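Walking to Work for a Winter

In March of last year I stopped taking the bus to work and started walking. I had meant to do it for a month. It is now February 2021 and I am still doing it, so I thought I would write down how it has gone.

The walk is a little over two miles each way. I leave the house at ten past seven and go down Cobb Street, past the school, over the footbridge and then along the old rail cut to the Skilmont building, where I work in billing. Our office stayed open the whole time with fewer people in it. The first week it took me 50 minutes. Now it takes 36 if I don't stop, and I usually don't.

The bus pass was the reason I started. They changed the schedule on my route and dropped the early run, so I would have been paying for a pass that got me in late. A coworker, Golshifteh Ranjbar, had been walking from the same side of town for years and told me it was not as far as it looked on the map. She was right about that. She also told me to buy better shoes, and I waited until June to listen.

My first pair were ordinary sneakers I already owned. They were fine when it was dry. By the end of May the left heel had worn down on the outside and my knee had started to hurt on the stairs. I bought a pair of plain brown walking shoes, half a size up, and the knee stopped bothering me in a couple of weeks. I have had those resoled once. I also bought a second pair so that one can dry while I wear the other. If you only take one thing from this post, get the second pair.

Clothes were harder to sort out. I was too warm nearly every morning until I learned to leave the house feeling a bit cold. By the footbridge I am comfortable, and by the rail cut I have my hat in my pocket. I keep a clean shirt in my desk and change it when I get in. For rain I have a long jacket and a pair of overpants that I got used. I tried an umbrella, but the wind on the bridge took care of that.

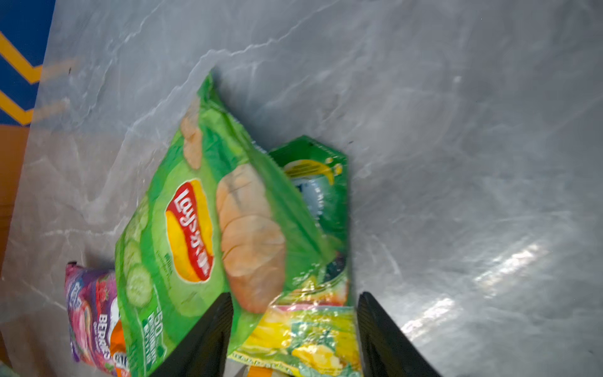 Food is the part I had not planned for. When I took the bus I ate a bowl of cereal and was fine until noon. Once I started walking I was hungry by nine thirty, and hungry again when I got home, and for most of the spring I just ate whatever was in the house. A big green bag of potato chips on the counter does not last long when you come in at six after two miles uphill. I put on four pounds in the first two months, which I thought was unfair. What fixed it was eating eggs in the morning and bringing a real lunch, usually rice and beans or leftover soup. I still buy chips, but I have dinner first.

The dark was what worried me most about winter. From late November I was walking both ways with no daylight, and the rail cut has no lamps for the middle stretch. I bought a clip-on light for my chest and a reflective band for each arm. The light lasts four evenings on a charge if I use the low setting. There is a slope near the far end where water runs across the path and freezes, and I fell there in December, not badly. After that I put rubber cleats in my bag and took the street way around whenever it was below freezing. It adds nine minutes.

I missed 23 days between starting and the end of January. Most of those were vacation or weather, and a few were days when I just didn't feel like it and got a ride from my neighbor Maarten Van Leeuwen, who drives past Skilmont anyway. I used to count those as failures. I don't now. He is good company, and the car is warm.

I wrote down my miles in a pocket calendar, mainly to have something to do at my desk while my coffee cooled. The total when I closed out the calendar was 1,198, counting some long weekend walks out to the reservoir and back. I had no goal, so I can't say if that is good.

People ask if I lost weight. After the spring I lost what I had gained and some more, though less than you would expect. I sleep better. My back is better, I think from sitting less. I listened to a lot of radio plays at first and then stopped bringing the earphones, partly because you can't hear bikes coming behind you in the cut.

The city says it will close the footbridge for repairs this spring. The detour goes by way of Mill Road, with no sidewalk on one side for a good part of it. I walked it last weekend to see and got home in 51 minutes with wet feet. If the closure runs long I may go back to the bus for a while, or ask Maarten about mornings and walk home only. I will post an update when I know the dates.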